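Notebook, Beltwood kitchen, November

Dishes again! I went over to the sink corner before lunch to sort out what we keep in there, mostly so I can stop writing "the orange one" in these notes and having no clue later which one I meant. The tongs were on the angular orange plate on the counter, and the green plate was in the sink with a fork, an orange chopstick and the white bowl, upside down.

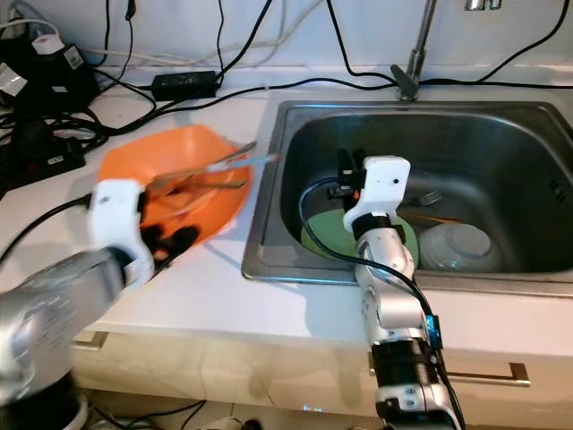 Orange pile, left of the sink

I like stacking on this side -- short reach, and the basin stays free for the big stuff. Plate on the bottom, deep orange bowl on top, utensil in the bowl with its handle sticking out over the rim. The Hamdan list still has plate and bowl down as one item, number 16, so I'm splitting them. Also want to try the stack with the handle pointing at the wall, see if I like it better.
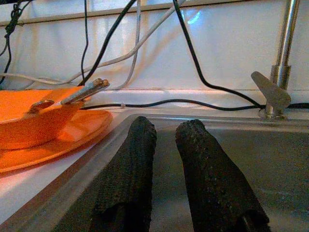
Orange bowl on its plate, beside the sink rim.

To do: ask Pliken about a drying rack, about 16 inches wide. Label the drawers. More dish soap!!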